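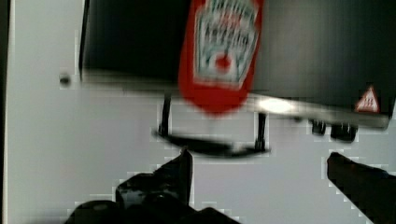
The bus from Skeltville dropped us at the gate a little before ten. My father had his good jacket on. He had worked the sauce line at Brarkham for 24 years, back when it was a cannery, and he wanted to see what they'd done with the building.

A woman with a lanyard gave us visitor stickers and asked us to stay behind the yellow tape. The tour was short. We saw a hallway with new carpet, a room full of desks, and then the old packing floor, which was now called the demonstration hall. My father looked up at the roof beams for a while. He said they had kept the beams.

The arm was on a bench at the far end. A young man in a Clollier shirt told us it was going to handle a bottle of ketchup.

"Just the one?" my father said.

"To start with," the young man said.

The arm moved in. It was quicker than I had expected, and it made very little noise. The fingers opened, slowed down, and closed on the bottle. It lifted it a few inches, held it, turned it, and put it back. Then it went home to where it had started and waited. A few people clapped. A boy near the front asked if it could open the cap, and the young man said they were working on caps.

"How many times has it done that?" my father asked.

The young man checked his laptop. "That was number 1001."

"Any drops?"

"Yes. Most of them in the first week."

My father nodded. He told the young man that on his line they did 90 bottles a minute, glass, and that in his first week he broke so many they put him on labels. The young man asked what the line had sounded like. I don't think anyone had asked my father that before. He thought about it and said it sounded like rain on a car, except it went on until lunch, and then you still heard it at lunch.

They talked for a good while. The tour went off to see the Cloutier building without us. My father wanted to know why the fingers slowed down before they touched the bottle, and the young man showed him a graph, which neither of us understood. Then my father held out his own hand and reached for the paper cup he'd been given, slowly, and watched his fingers do it.

"Same thing," he said.

"Pretty much," the young man said.

We had coffee and a cookie each in the lobby. The open day ran until three, but my father was tired by noon. On the bus he peeled the visitor sticker off his jacket and put it on the back of his phone. I asked him if he was glad he came. He said the beams looked good. A few stops later he said they ought to try it with glass.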